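Notebook, August, ripening sachets, second go

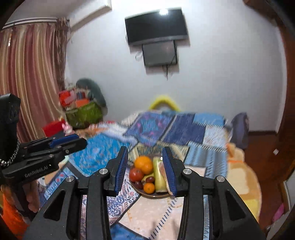 Fruit plate on the patchwork cover, citrus and tomato at the left.

Cavurico sachets came back into the discussion after the Ustarach summary went round. Their claim is that one sachet in a closed drawer slows softening in tomatoes. I still don't buy it. The summary gives 61 fruit in the treated drawer and never says how many were in the control.

Read the Amoah protocol again over lunch. It wants firmness taken at the shoulder, two readings per fruit, opposite sides. Ustarach took one. On our batch the two sides of the same tomato differed by more than the whole effect they report, so a single reading tells me very little.

Also the citrus. Why is it in the trial at all? Oranges hardly respond after picking in the way tomatoes do. If they "held up well" with the sachet, I'd expect them to hold up well without it.

Scale check 4:10 pm: the 2000 g weight fine, small pan drifting again. Lot 411 weights from this morning are suspect, struck through on the sheet. Redo before anyone plots them.

Urnemano drawer liner: smells of vinegar. Not using it until aired.

To do
- ask for the control numbers, again
- blank sachets, same paper, no filling
- swap drawers halfway, the left one runs warmer
- leave citrus out of the next round

If blanks and real ones come out the same I'm dropping this.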